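Sturau Praludeck desk lamp with pen cup and power base

Product code 3571
Colour: white
Supplied by Arker

General

The Praludeck is a desk lamp for small desks, reception counters and study bedrooms. It combines a light, a pen holder and a power strip in a single unit, so that one mains lead serves the lamp and the items charged beside it. It is intended for indoor domestic and light office use. It is free-standing and has no clamp or fixing points.

The unit is supplied assembled. The only parts packed separately are the mains lead and the instruction sheet. Keep the carton if the lamp is likely to be moved between sites, as the moulded insert supports the neck and head in transit.

Light

The light source is a fixed LED panel behind a diffuser on the underside of the head. It is not user-replaceable. Three brightness levels are provided, and the lamp returns to the lowest level whenever it is disconnected from the mains. Colour temperature is neutral white and cannot be changed.

The diffuser is matt and gives an even spread over an open A4 pad. For work on larger sheets, raise the head and accept a lower light level at the edges. The Praludeck is not suitable as the only light source in a room.

Head and neck

Reach depends on how far the neck is bent, and the usual fault on a crowded desk is a head left too low, where it shades the work instead of lighting it. The flat round head can be carried well out to one side of the base and tilted, with the slender gooseneck curving back down into the square pen cup.

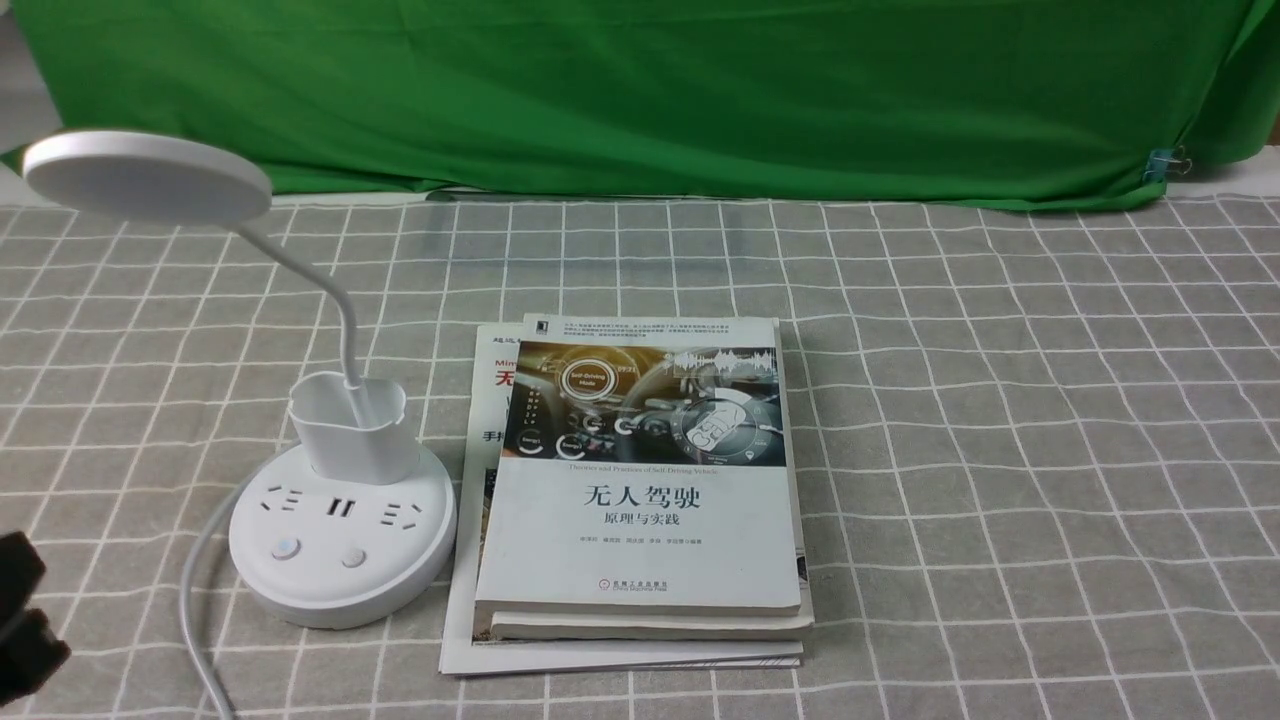
Stability is governed by the base, and the position of the head should be set with this in mind. Place the unit on a level surface and check that the full underside is in contact before extending the neck. The base is wide and round, and the pen cup stands on top of it, so pens and rulers take up no further desk space. The gooseneck should be bent in a gradual curve along its length. Do not form a tight bend directly above the cup, and do not twist the head to turn the unit or lift the unit by the neck. Carry it with both hands under the base.

Pen cup

The cup has rounded corners and is wiped out with a dry cloth. It takes pens, pencils, a short ruler and a pair of small scissors with the blades down. Long rulers foul the neck and should be kept elsewhere. Never put water, cut flowers or wet brushes in the cup. It is directly above live parts and is not sealed. Paper clips and drawing pins should be kept in a separate tray, well away from the sockets.

Sockets and USB

The top face of the base carries two multi-pin sockets with two USB ports between them. The socket pattern is intended for several plug types, but plugs vary in body size. A bulky adaptor may overhang the USB ports or press against the cup. If a plug does not sit flat, use another outlet in the room.

The USB ports are for charging only and carry no data. They share one supply, and charging slows when both are in use. Tablets and larger devices are best charged from their own adaptors.

Check the rating plate on the underside of the base before connecting any load. Heaters, kettles, irons, hairdryers and laminators must not be connected. Do not plug another extension lead into the base, and do not run the base from an extension lead. Where the site requires electrical testing of portable equipment, the unit should be tested and labelled before use.

Controls

Two round push buttons are set in front of the outlets. One operates the lamp and the other operates the socket outlets. Each press of the lamp button moves to the next brightness level, and the press after the highest level switches the light off. The functions are marked on the instruction sheet. Neither button isolates the unit from the mains. To isolate it, withdraw the plug at the wall.

Siting

Leave clear space at the side for the mains lead, which should not be trapped under a desk leg or pinched in a drawer. A tablecloth or desk cover may be used underneath if it is pulled smooth and does not slide. Loose fabric such as curtains must not rest on the head. Keep the lamp away from sinks, radiators and open windows.

Cleaning

Switch off, withdraw the plug at the wall and remove all plugs from the base. Wipe with a soft dry cloth. A cloth slightly dampened with water may be used on the head and the outside of the cup only. Solvents and abrasive creams will mark the white finish. Dust in the socket openings should be removed with a dry brush while the unit is isolated.

Contents of carton

1 lamp unit
1 mains lead
1 instruction sheet

Ordering

The Praludeck is sold singly or in cartons of 6. Carton orders are delivered to a ground-floor entrance. The Hầu desk tray is stocked separately and fits beside the base, but the two do not lock together.

Replacement mains leads are available. Other parts are not sold, and the base must not be opened. Units returned under guarantee should be sent with the lead and proof of purchase. Damage caused by liquid in the pen cup is not covered.

Prices on this page are held until 30th August. Orders received in September will be invoiced at the new list price.

Technical queries and carton orders: Thịnh Lâm, Arker trade desk. Please quote the product code.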